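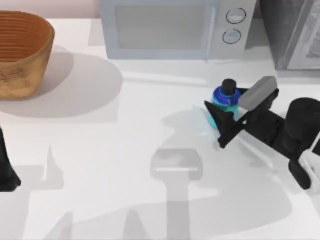
Handout 4: Looking Hard at a Simulation Kit Before You Pay for It
Intro to Service Robotics, Skenville Technical College

Okay, so last time we finished grippers, and I promised we'd get into buying things. The department has a trial seat for Prikano, the kitchen simulation kit sold by Jollix, and for the next few labs you're going to be my review panel. I want real opinions! If you hate it, write that down and tell me which part you hated.

What you get in the box (well, the download)

Prikano is a set of rendered kitchens with a two-arm setup already placed at the counter. You pick a task, you pick some objects, and you drive the arms by hand or let a script do it. The basic license is 600 dollars a year for up to 15 students, and the object pack comes with it. There are 42 objects in the pack, mostly bottles, bowls and baskets, plus the bigger appliances that sit at the back and get in your way. Bigger classes have to ask for a quote, and I'm still waiting on ours.

The other one we looked at was Zarei. It's cheaper, but you have to build your own kitchen from scratch, and I know how much time we lost on that last spring. I'm keeping it in the running anyway (there's a comparison sheet on the class drive, please add to it).

The bottle task

Everybody starts with this one. The small blue bottle, right arm only, pick it up and put it in the basket. It sounds like nothing, and then you spend your whole first hour on it.
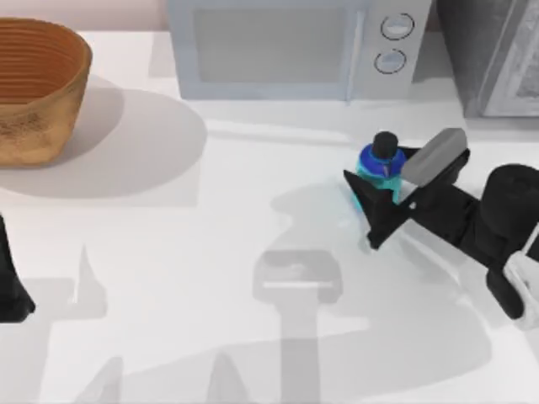
Timothée Poulain

Look at the fingers before you look at anything else. The two of them don't match: one is a black wedge with a pointed tip, the other is a flat gray pad, and they come at the bottle from opposite sides. That means your approach angle matters a lot. If you come in too steep, the wedge gets to the bottle first and can push it away before the pad is anywhere near. I'd like you to try at least three angles and write down the one you trust.

Then think about your route. The basket is over on the far left, and the microwave is right behind your bottle, up and to the left. Going straight across is tempting, but give yourself some room from that microwave corner, and keep an eye on the other arm too. It's easy to forget about an arm you aren't driving.

One thing I like a lot is the shadows. Some cheap simulators skip them, and then any vision code you write falls apart the first time somebody turns on a lamp. In Prikano the arms throw big gray shapes across the white counter, so your object finder has to cope with them. A student of mine had hers pick out a gripper shadow as an object, and we got a whole class discussion out of it.

What I don't like so much: the manual. Chapter 13 is the one on contact settings, it's the one you'll need, and it reads like it was written in a hurry. Use my notes on the drive first.

For next time

Run the bottle task until you get a clean drop in the basket, and save the log. Write me one page on whether you'd spend the department's money on this, with one thing Jollix should fix. Lab machines are open until 9 p.m., and the login is on the board by the door.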